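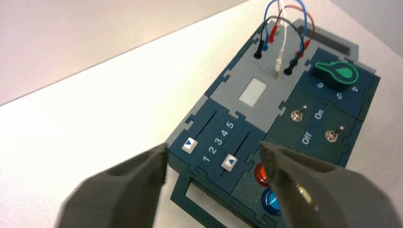

Wrist camera view of the task board, sliders to the left, toggles marked On and Off to the right.

Print this page | E-mail to a friend

Getting the slider step to behave

Run the board finder first. It gives you a pose, which you should distrust. Move to the hover point and take a second look before going near a knob.

Set the approach speed to 17 and the force limit to 2. Our planner, Ondard, will suggest 300. Ondard is an optimist.

Mask out the patch cables — they loop about and the depth filter takes them for walls. Then read the scale, 1 to 5, and send the target as a scale value.

If it stalls, clear the cache and blame the calibration.

Shares: 185 | Comments: 2

Prasert: Masking worked. Blaming didn't.

evton_fan: What about the dial?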